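Three in a Row, Eventually

My table came from Koltberg, back when Koltberg still delivered, and I picked it because it was dark. A dark table hides coffee. It also hides dark screws, dark pen caps and the dark half of every board game I own, and I would like a word with whoever I was that November.

Anyway, I have been thinking about tic-tac-toe. I know. Grown adults are supposed to have worked their way up to chess by now, or at least to one of those farming games with 12 bags of tiny vegetables. Chun-yin owns several of those. The last one he brought over took 28 minutes to set up, and then we stopped for dinner and found that none of us wanted to go back to it.

Tic-tac-toe takes no setup, and that's both its charm and its whole problem. You draw four lines on a napkin, you draw with your opponent, and you throw away the napkin. Zoriana Hrytsenko, who beat me at it in front of her own children, maintains that it's a different game once you have a real board and something to hold. I told her this was the kind of thing people say about fountain pens. Then I played on a real board and had to send her a fairly humble message.

It's the squares, I think. On paper the grid is four scratchy lines and one corner is always too small, so whoever gets the corner has to write a cramped little X. On a proper board every square is a place. White on black looks good, too, and shows up even on my table. The pieces should be short and chunky and some color you'd never choose for a sofa. Orange is ideal.

I have also come around to labels. Letters along one side, numbers along another, like a chessboard that has been told to keep it simple. "B2" sounds like strategy. "The middle one" sounds like you're choosing a donut.

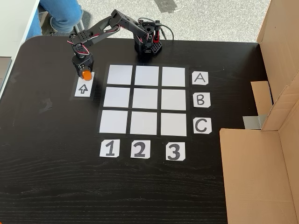
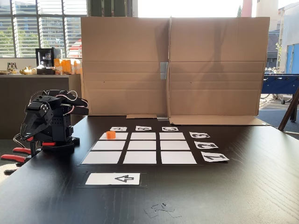 The other question is who goes first. In our house it used to be the youngest, until the youngest turned 21 and started taking the center every single time with a look on her face. Now we flip for it. Chun-yin wants a best of eight, and I have pointed out to him that best of eight can end in a tie, and he says so can everything else about this game, so what am I protecting?

I don't have a good answer. I do have a rule that a piece is played when you let go of it, no hovering over one square while you watch my face and then drifting to another. Zoriana says this is harsh. Zoriana is a hoverer.

We're playing again Thursday, after the dishes. I'm opening in a corner and I've told no one which.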